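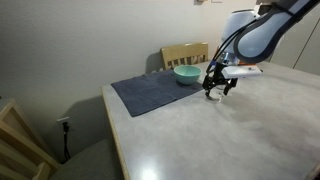

Le tissu bleu marine posé sur la table, avec le bol vert menthe.

J'ai acheté la table Willey en avril, pour remplacer une vieille table de cuisine qui bougeait à chaque repas. Je l'utilise depuis tous les jours et je veux partager mon avis, car j'ai trouvé peu de commentaires en français avant de commander.

Le plateau est long et rectangulaire, en stratifié gris clair moucheté, avec un chant mince couleur bois pâle. Je craignais un aspect de cantine. Chez moi, c'est plutôt agréable à voir, et les couleurs foncées vont bien dessus. Par contre, un verre transparent se perd complètement sur ce gris. J'en ai déjà renversé deux, et mon beau-frère Ozan un troisième.

Le montage demande de la patience. La notice annonce 54 minutes, il m'a fallu plus de 4 heures, avec une pause pour le café. Les trous d'un pied étaient mal percés. J'ai écrit au magasin Jollbridge, qui m'a envoyé un autre pied après sept jours, sans discuter. Le vendeur au téléphone était poli, mais il ne connaissait pas bien le produit.

Pour l'entretien, une éponge humide suffit. Le café et l'huile partent facilement, le curcuma non : il reste une petite ombre jaune près de ma place, malgré le bicarbonate. Les miettes se voient très peu à cause des mouchetures — c'est pratique, mais on oublie parfois de nettoyer. Je conseille de mettre un tissu sous la vaisselle lourde. La surface me paraît solide, mais le bruit d'un bol posé directement dessus est assez sec, surtout le matin quand les enfants dorment encore.

Le chant est le point que j'aime le moins. Il est joli, doux sous la main, mais il a pris un coup de chaise dès la première semaine et la marque est restée. Un modèle Wudon, que j'ai vu chez un voisin, a un bord plus épais qui résiste mieux. Il coûte aussi plus cher.

Je mets quatre étoiles. Si le pied avait été bien percé dès le début, j'aurais hésité à mettre cinq.

Ekrem Çınar, 02/11/2018

Contact | Mentions légales | © Çınar | Retour en haut de page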